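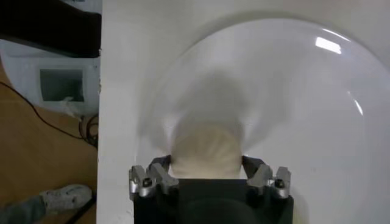

What makes a steamed bun so awkward for a two-fingered gripper? Mostly its softness: the skin gives long before a simple grip controller has settled, and a dent made early on tends to stay for the rest of the task.

### 4.2 Learning when to let go

We began, as Baloch did before us, with the steamer task, and it is worth dwelling a little on how we gathered our demonstrations. Huw Owen and Trilok Pathak guided the arms through 230 full runs in March, and we kept every one of them, hesitations and all.
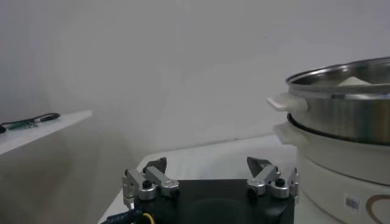

Each run was then split by hand into a reach, a grasp, a carry and a release, and it was the release that gave us the most to think about. Our policy, Mokilent, chooses the opening speed of the fingers from the wrist view and the head view together, whereas the Zudura baseline opens them at one fixed speed throughout.

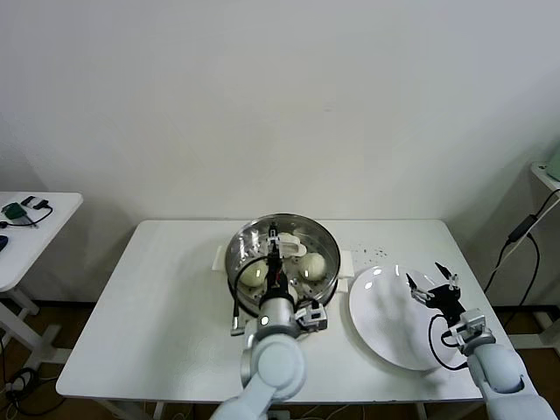

Training took 800 passes over the data, with 7 runs held back for checking – a small number, we admit, and one we would gladly raise. Even so, the two methods parted company quite early. Mokilent left visible dents in 2 of the held-back runs, while the baseline dented the bun in all of them. Tudur Rowlands kindly marked the dents without being told which method had made them.

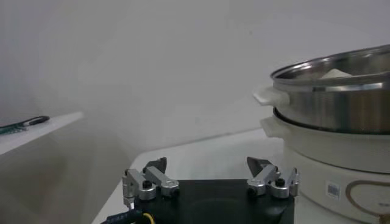 **Figure 4.** Wrist view with the gripper open beside the cooker and its steel pot.

Most of the remaining trouble comes from buns resting close to the pot wall, and we return to these in Section 5.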